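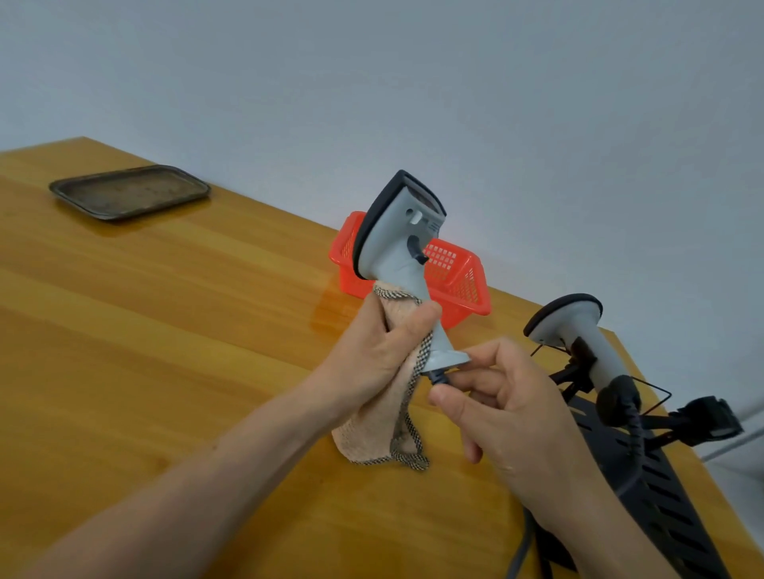

To: Members of the circulation list
From: Ghislain MacLeod, Dastari Library Network
Date: Thursday, January 9, 2020
Subject: Re: Renewal limits on shared loans

Vidar Løken wrote:
> The Woseck branch still allows 6 renewals on shared loans.
> Our notice to patrons says 5. Which limit applies?

The limit is 5 at every branch, Woseck included. The old rule was left in the branch handbook by mistake, and a corrected page will be sent to desk staff. 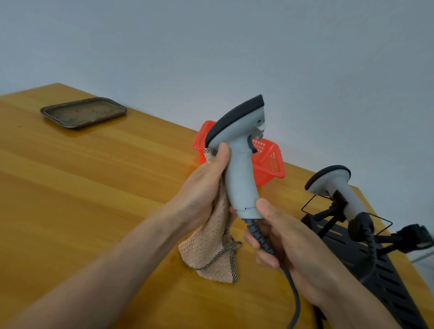 Handheld scanner and cloth.

Of the 258 shared loans now open, 174 belong to other networks. Their due dates are set by the lending library and may not be changed at the desk.
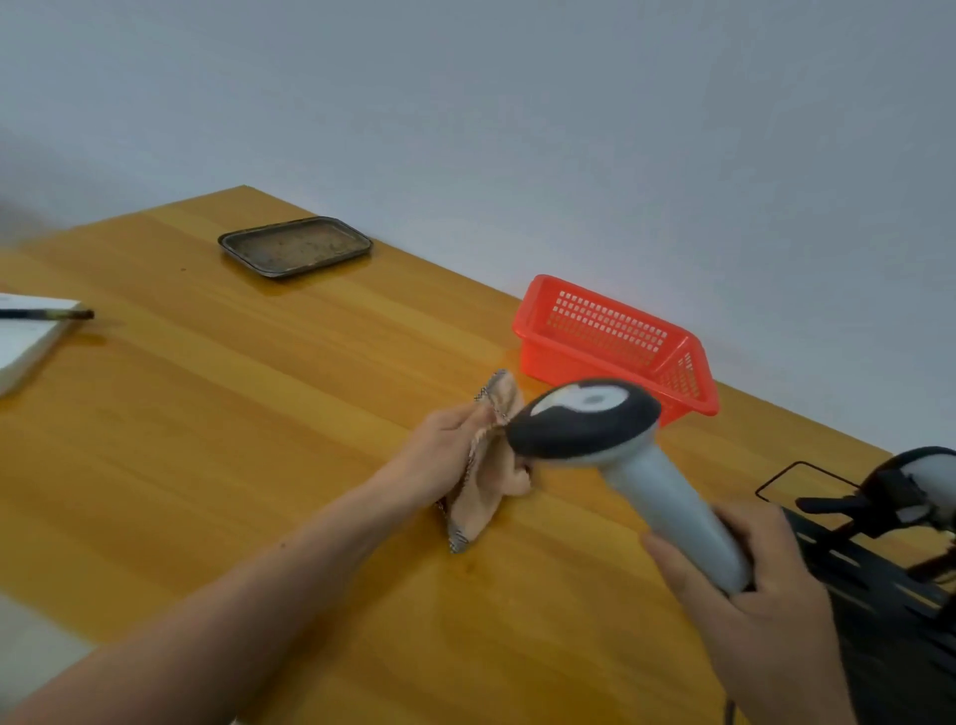

May a patron renew an item that another patron has requested?
Only the lending library can approve that, and the request must reach it before the due date.

Branches that have already granted an extra renewal should let it stand.
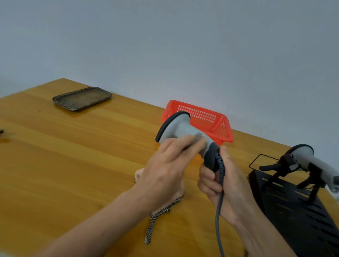
They should add a note to the loan record and tell the patron that no further extension will be given. The rule will be reviewed in May.

Ghislain MacLeod
Circulation Policy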